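# About Caddale (the long version)

Hi! I'm Mehrangiz Nouri, and if you've ended up on this page you either clicked "About" by accident or you really do want to know who's behind a school that teaches people how to run a kitchen. Not how to cook, mind you. There are plenty of good places for cooking. Caddale teaches the rest of it: washing up, wiping down, drying, stacking, putting away, and setting everything out again so the next person can find a cup.

I started it in my own kitchen on Brindthorpe Lane, with one sink and a draining board that leaned. My students back then were two neighbors and my nephew, who was moving into his first apartment and owned a frying pan and nothing else. I charged them a bag of oranges each. We spent a whole evening on dishcloths (I have opinions about dishcloths, as you'll see) and at the end of it my nephew asked if we could do cupboards next. So we did cupboards, and then refrigerators, and by the following March I was renting the old Farnamov bakery building because my kitchen couldn't hold any more people.

We're still in the Farnamov building. It's at 901 Brindthorpe Lane, with the big front window and the green awning, and yes, on a damp morning it still smells a little like rye bread. The bakers left us two deep sinks and a lovely long wall of shelves, and they left us a drain that gurgles. We've had it looked at three times. It gurgles anyway!

## What we do all day

The main course is called Everyday Kitchen and it runs six weeks, one evening a week, starting at 6:30. You get an apron, a peg to hang it on, and a spot at one of the tables. Then there's Small Kitchens, which is for people in studios, dorm rooms and boats (we've had more boat people than I expected, and they're wonderful students, they already know that everything needs a place to live). There's a Saturday-style family session for kids from five up, although we move it around the week depending on the school calendar, so check the schedule before you load up the car. And we do visits to community halls and church kitchens, where forty people share a cupboard and every lid has wandered off from its pot.

This year 600 people came through one course or another. I still can't say that number without wanting to sit down.

The first evening of Everyday Kitchen is always cups and cloths. I get asked why we start so small, and my answer is that you handle a cup more often than anything else you own, and the cloth is right behind it. If those two things have a good home, the rest of the counter starts behaving. We don't use anything fancy. Plastic cups are great for learning with because they don't mind being dropped, and two colors let you practice sorting at the same time as racking. Blue on one side, pink on the other, and suddenly a beginner can see the rows without anybody having to point.

A rack should let air in all over, so I like plain wire. You can lay cups on their sides or stand them upside down, and I've gone back and forth on this for years. Laid on their sides, they're easy to grab and you can see right away if there's a tea ring left in one. Upside down, they drain better, but you do get that little puddle trapped under the rim if the surface is flat. For the light plastic ones I've come around to sides. For heavy mugs, upside down, please, and leave a gap between them.

As for the mat, get one bigger than you think you need. The rack wants to stand toward one end of it so that the rest stays open for whatever you're drying or folding. A brown one forgives a lot (coffee, mostly).

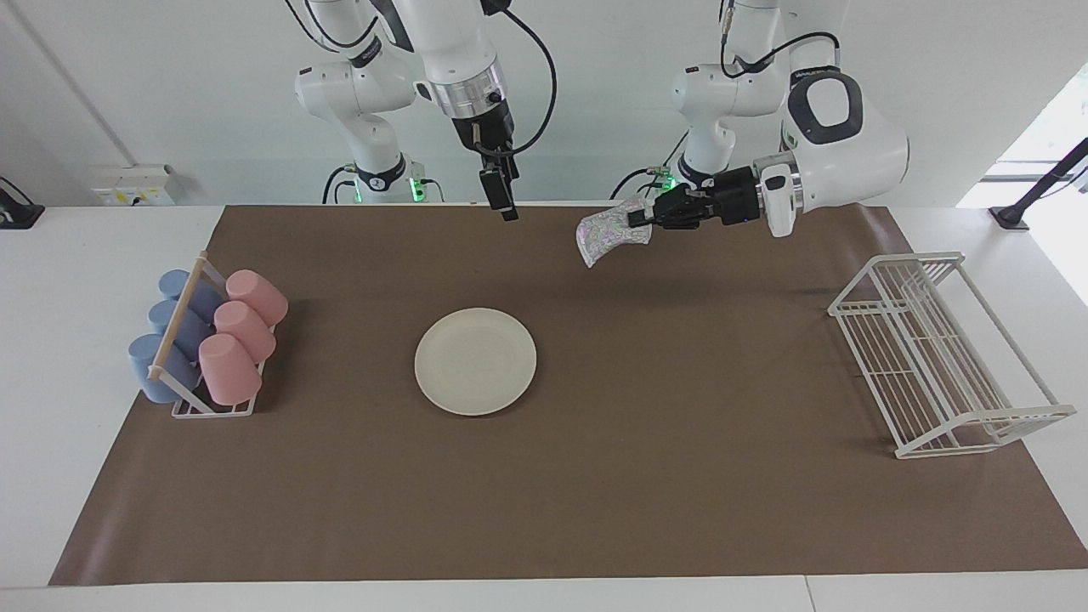 Farah thinks I'm wrong about the cups, and she has told me so in front of two separate classes. Her view is that they should go upside down every time, on a folded towel, and that laying them over on a rack is asking for one to roll off and take its neighbor along. She also says that if I'm going to sort by color I should sort the cloths as well, one for glasses and one for everything else, or else what's the point of being so particular?

I've given in on the cloths. She's right! A cloth that's been around a greasy pan has no business inside a cup, and once you've got two that look different you stop having to think about it. So now our beginners choose a patterned one for cups and a plain one for the counter, and the rule holds up pretty well until somebody spills something and grabs whatever's nearest. On the rolling-off question we've agreed to disagree, and each new group takes a vote. The vote has never once settled anything.

Since I promised opinions about dishcloths, I'll keep it short. Smaller than you'd expect, because a big one drags its corners through the wet. Never left in a ball in the sink. Shake it out, hang it by a corner or over a rail, and change it before it smells and not after. Microfiber is good for glass, cotton is good for nearly everything, and those stiff souvenir ones with a castle printed on them are good for hanging on the wall.

## How the evenings go

You'll come in through the front (the side door sticks) and somebody will hand you tea. Classes are small on purpose. We put you in pairs for the first half, one washing and one drying, and then you swap, and I can tell you that more marriages have been improved by the swap than by anything I say out loud. After the break everybody works on their own spot at their own speed.

There's no test. There's no certificate either, although people keep asking, and one former student made himself one and framed it. What you do take home is your kitchen plan, a sheet of paper you draw over the six weeks with everything you own on it and where it's going to live. Some of them are beautiful. Mine has been redone so many times that the spice shelf has worn right through the paper.

A few things we're firm about:

- Sleeves up, rings off, phones in the basket by the door.
- Ask before you reorganize somebody else's table, even if it's driving you up the wall.
- If you break it, say so. We've all broken it.
- The last pair out turns off the big tap *and* the little tap.

## The building and the people in it

When we moved in, the room had 53 hooks along the back wall, left over from the bakery's peels and paddles, and I refused to let the painter take down a single one. They hold aprons now, and colanders, and a truly ugly ladle that turned up in a donation box and that the kids have named Gregory. We paid for the new floor with a bake sale and a rummage sale that together raised $3,949, and I'd like to thank whoever bought the broken waffle iron for twenty dollars. I think about you often.

The room next to the sinks is the Abbasi Room. It's named after the family who lent us their folding tables for the whole of our first year and wouldn't hear of taking them back. We use it for the family sessions, for the cupboard workshop, and for the swap shelf, where you can leave a lid that fits nothing and pick up a lid that might. Leave it clean, take what you'll use, and please, no more fondue forks. We have so many fondue forks.

Farah runs the evening classes with me, and you've already met her views. Teo does the hall visits and drives the van, and he's the one to talk to if you've got a shared kitchen and a label problem. I do the schedule, the dishcloth speeches and the arguing with the drain.

## What it costs and how to join in

Everyday Kitchen and Small Kitchens are pay-what-you-can, and we mean that. There's a suggested amount on the sign-up sheet, and there's a line underneath it where you can write a different one. Family sessions are free for kids, and grown-ups put something in the jar. Hall visits depend on how far Teo has to drive and whether there's lunch.

New groups start in September, January and March. The March one fills up first, I suppose because everybody looks at their kitchen in the spring light and gets a fright, so put your name down early if that's the one you want. You don't need to bring anything. If you have a rack or a mat at home that annoys you, do bring that, because we love a problem rack and we'll happily spend half an evening on it.

You can drop by any afternoon we're open, between two and five, and look around. Knock on the window if the door's locked, since I'm usually at the back with the water running and can't hear the bell. And if you see Farah first, go ahead and ask her about cups, but do it when you've got a bit of time to spare.

Mehrangiz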